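Section 7. Setting Up the Card Desk

This section applies to the Skekedus card desk kit as supplied to the Usovstead and Grillbridge offices. It covers placement of the organizer, handling of cards and record sheets, and arrangement of power cords. Enrollment of new cardholders is covered in Section 8.

7.1 Before You Begin

The desk should be level, clean, and within reach of a wall outlet. Allow space for an open laptop, the card organizer, and one record sheet laid flat. The operator's chair should be adjusted before any items are placed.

1. Remove the organizer from its carton and check the dividers for damage.
2. Set the organizer on the desk with the long compartment on the operator's chosen side.
3. Fasten the base with tape.
4. Wait until the operator is seated, then confirm that every compartment can be reached without standing.
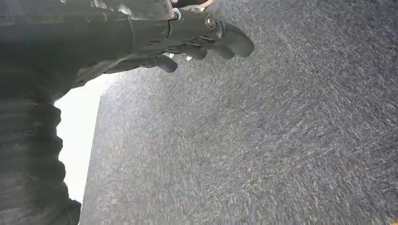 5. Load the cards, printed side up. Do not fill a compartment above the top of its dividers.

Note: Blank cards and printed cards must not share a compartment. Offices that issue both should keep the blanks in the long compartment.

7.2 Handling Cards and Record Sheets

Each batch of cards is accompanied by a printed record sheet. Keep the sheet with its batch until the last card has been entered.

1. Take two cards at most from the organizer at one time.
2. Compare the printing on the card with the entry on the record sheet.
3. Hold the card by its edges when passing it to another person.
4. Mark the entry and return the card to its compartment.
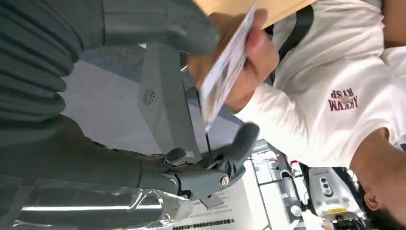
Record sheets remain the responsibility of the operator on duty. A sheet should never be folded, stapled, or used as a rest for other papers. The barcode is printed along the lower edge, as on the white sheet shown, and that edge must be kept free of cards and tape. Sheets with a torn or marked barcode are set aside and reported to the site coordinator, Adanech Birhane, who will request a replacement from Woldegiorgis Print Services.

Caution: Do not bend cards or clip them together. Bent cards are to be withdrawn even if the printing can still be read.

7.3 Laptop and Power Cords

1. Open the laptop and turn the screen toward the operator.
2. Connect the power adapter and place it to one side of the work area.
3. Gather any slack in the cord and secure it with the ties supplied in the kit.
4. Check that no cord crosses the operator's knees.

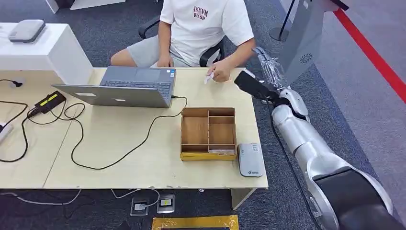
5. Switch on the power strip last.

Caution: Keep liquids off the desk at all times, including when the laptop is closed.

7.4 Closing the Desk

Cards may not be left out overnight. The operator should begin closing the desk before the end of the shift, and on Saturday before the noon collection.

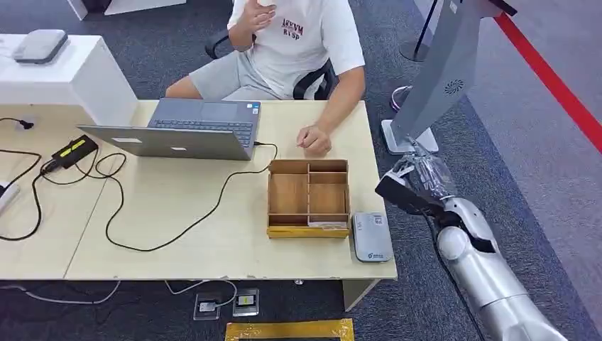 Check the compartments one at a time, beginning with the longest. Small items are most easily missed in the shallow front section, where a single white card can lie flat against the bottom, as shown. The yellow tape around the base stays in place between shifts and is replaced only when it lifts or tears. If the organizer must be moved for cleaning, remove all cards first.

1. Return loose cards to the correct compartment.
2. Place completed record sheets in the office file.
3. Shut down the laptop and switch off the power strip.
4. Lock the cards in the cabinet and initial the desk log.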